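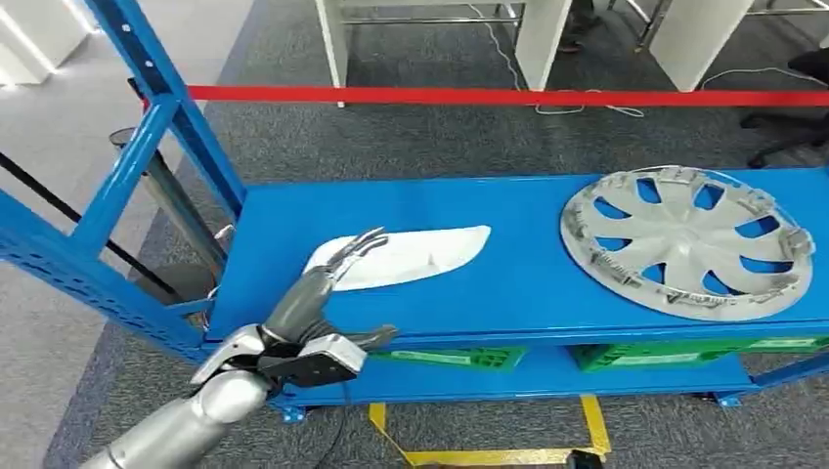

## Chapter 7: A Place to Put It

Every parts room begins with a shelf and a good intention. The shelf usually lasts longer.

This chapter is about storing large, light, awkward parts: wheel covers, lamp covers, strips of trim, the outer skin of a car in general. Chapter 6 dealt with fasteners, and if you did the exercises you now own a great many small labeled drawers and feel pleased with yourself. Enjoy it. A bolt will go wherever you send it. A hubcap has opinions.

Consider what a hubcap asks of you. It is round, so it wastes the corners of any space you give it. It has clips on its rim, which snap off if you stack heavy things on them. It has a good face, and the good face is the only reason anyone buys one. Lay it flat with the face up and it takes as much shelf as a dinner for two. Stand it on edge and it will wait until you leave the room.

Trim is no kinder. A long curved piece that tapers to a point fits no box ever made, and the box it came in was thrown out by someone tidy. Set it down flat and one end sits higher than the other. Put two of them together and they rub.

### The Tandadlow count

Some years ago the parts room at Tandadlow, a mid-sized repair shop, held 837 body and trim parts on open racks. The manager, Colm Nic Aodha, wanted to know why his staff kept ordering pieces the shop already had. He asked them to find 40 parts from a list, using whatever method they normally used. The method they normally used was walking up and down.

They found most of the list in the end. Several pieces were behind other pieces. One lamp cover was in its proper place, under a wheel cover that was not. Nic Aodha's report, which we will come back to in Section 7.4, runs to two pages and contains the sentence, "We do not have a shortage of shelves." He had just been quoted a price for more shelves.

What Tandadlow did next was dull and cheap. Crates went on the lower levels and took anything that could stand being touched by its neighbors. The top level was kept for parts that had to lie alone. Tape went down on the floor to show where each rack belonged, so that a rack nudged over to make room for a cart could be nudged back again. By the following January the shop had bought no new racks and had sold two.

### What a rack can and can't do

A steel rack with punched uprights is about as plain as furniture gets. You can move the levels up or down, brace the ends, and bolt on feet. Catalogs from makers such as Zadis and Protar will tell you the load each level will bear, and a typical light-duty figure is 600 pounds. Students like this number. They write it down and underline it. For the parts in this chapter it hardly matters, as you would run out of surface long before you troubled the steel. You could cover a whole level in hubcaps and still be able to carry the lot to your car.

So the useful question is how much *area* you have, and who gets it. We will use a simple measure called **lie-flat space**: the patch of shelf a part covers when set down safely, plus enough room to get your fingers under it. The second half of that definition is the one people skip. A part packed tight against its neighbors has been stored very well and can no longer be picked up.

### Before you read on

Choose a shelf you use every day. It can be at work or at home, and a kitchen shelf will do nicely. Write down:

- what is on it
- what has to be moved before you can reach the thing you want most often
- anything that is there only as it had nowhere else to go

Keep the page. In Section 7.2 you will measure the same shelf and work out its lie-flat space, and in Section 7.5 you will be asked to take something off it for good. Readers who want to start with the worked figures can turn to the Čierny layout, a larger room with 3164 parts and only one door, at the end of Section 7.3.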